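Brush week

Quick one because I've got data copying over and the bar says it needs a while. If the post stops making sense halfway, the copy finished and I went back to the table.

So. Sutanto (the small-objects set, for anyone new) is finally moving again. August was mostly a wash. Two weeks of that was me fighting the sync between the video and the finger width signal, and I'll write that up separately once I'm less angry about it. Short version: timestamp at the source. Not at the logger. At the source. I knew this. I did it wrong anyway.

The task right now is brush in cup. Pick the brush up off the table, stand it in the cup, let go, back off. That's it. Sounds like nothing, and it's what I said about the pegs too.

Target is 400 good demos before I train anything serious. I have 78. Those 78 took longer than I'd like to admit, and a chunk of what I recorded before them went in the trash, more on that below.

Why a brush. Thin things are where my last policy fell apart. It was fine on blocks, fine on the tape roll, okay-ish on the spoon. Give it anything skinny and it would close on air right next to the object, very confident, then carry the air over to the cup and drop it in perfectly. Lovely motion. Nothing in the hand. I watched it do that 8 times in a row one night and then went to bed.

My guess is it never learned to care about the last half inch. On a block you can be off by a lot and the fingers just shove it into place. A brush handle doesn't forgive like that. It rolls. Or one finger comes down on top of it and you're pressing the thing into the table. So I want lots of examples where the approach is actually precise, plus a decent pile where it starts out bad and I fix it.

Setup is the same as the last few posts. Hand-held gripper, camera on it, me walking it through the motion. No arm involved at this stage. The arm only shows up later for playback and by then I'm usually regretting something.
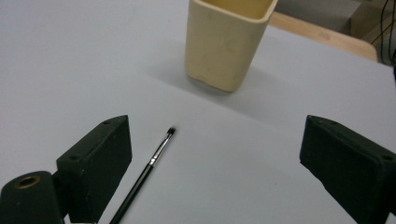

Brush left of center, cup at the back. Lots of table to get across.

Starting positions. I was lazy at the beginning and kept putting the brush down the same way, handle toward me, cup straight ahead. Easy to grab, easy to repeat, useless. Model learns where the brush lives instead of what it looks like. So now I roll a die for the brush angle and another one for the cup spot, and I'm not allowed to re-roll because the number is annoying. Some of the combos are really annoying. Handle pointing away with the cup close in means you have to turn your whole wrist over and the first few of those were ugly. Kept them. If I can do it badly and still get it in the cup then that's a real demo.

The rules I've settled on, mostly so I can look them up later when I forget:

Start from a different height each time. Don't always hover at the same spot, I have a habit of that.

Grab on the handle, or at the metal part if the angle forces it. Never on the bristles. I had a bunch of early ones pinching the bristle end and they technically work but then the brush goes in upside down from all the others and the model has two stories about what done looks like.

Pause before closing. Short. Half a breath. Without it the closing moment blurs into the approach and the labels get mushy.

If you knock the cup, keep going if it's still standing. If it falls, stop and bin it.

Let go fully and back off before ending the recording. Sounds dumb to write down. I lost 30 takes to ending too early. The fingers were still half closed at the last step, so as far as the data was concerned the task ended with holding on forever. Thats the pile in the trash.

On the lighting. I keep it pretty flat and even. The silver bit on the brush catches light whatever I do, which I worried about for an evening and then decided to leave alone. It's a shiny object. The real world has shiny objects in it. What I don't want is a hard shadow from my own arm sliding across the table in every single demo, since the last model almost certainly was using that. I'd move the lamp and it would get stupid.

Same sort of thinking with the cup. It's scuffed and smudged and I'm not cleaning it. Pale cup on a gray table isn't a ton of contrast either. I'll bring in other cups in the second half. Other brushes too, a fat one and one with a light colored handle, because if everything skinny in the set is black then I've trained a black line detector. And the fingers are black too! Black handle between black fingers is a nasty little case all on its own. You can see it by eye fine but once everything's shrunk down to model size it gets murky fast. I want plenty of those.

Someone in the comments asked last time why I don't just make it all in simulation. I tried, sort of. Nandden (my sim attempt, abandoned, don't ask for the repo) could do rigid pegs okay. The brush in there bounced around like a pinball whenever the fingers touched it. I could probably tune the contact for a month. Or I could sit at the table for a month and have the real thing. Picked the table. Might be wrong.

Other question was pace. On a good stretch I'm getting through one every minute or so counting the reset, and the reset is the slow part. Pull the brush out of the cup, roll, place, roll, move cup, check it's recording, go. My hand gets tired way before my brain does. The gripper isn't heavy but you're holding it out in front of you the whole time with your elbow up. I stop when I notice my motions getting short and jerky because the model will happily learn tired. It's learned tired before. There's a version of the spoon policy that sort of sags toward the end of the reach and I'm pretty sure thats just me at 11 pm.

Starent is the script that checks each take after I stop. It looks for dropped frames, for the finger width actually going down and coming back up, and for a take that's suspiciously short. Anything odd gets flagged and I watch it. It catches maybe half of what I would catch. Good enough to save me watching the lot. Going to add a check for the pause before closing, if I can define pause in a way that isn't embarassing.

Next up after the brush is the Anau run, which is the same thing but with two objects on the table and only one of them goes in the cup. Haven't decided how to tell it which one. Text prompt, probably. Could also just show it a picture. If you've done this with a small model and it didn't fall over, please leave a comment, I'd like to read about it before I burn another month.

Also I owe people the file format notes from last time. They're half written. The field for finger width is in meters and not millimeters, that's the main thing, that's what was breaking everybody's loader. Sorry. I'll fix the readme tonight.

Okay copy's done. Back to rolling dice.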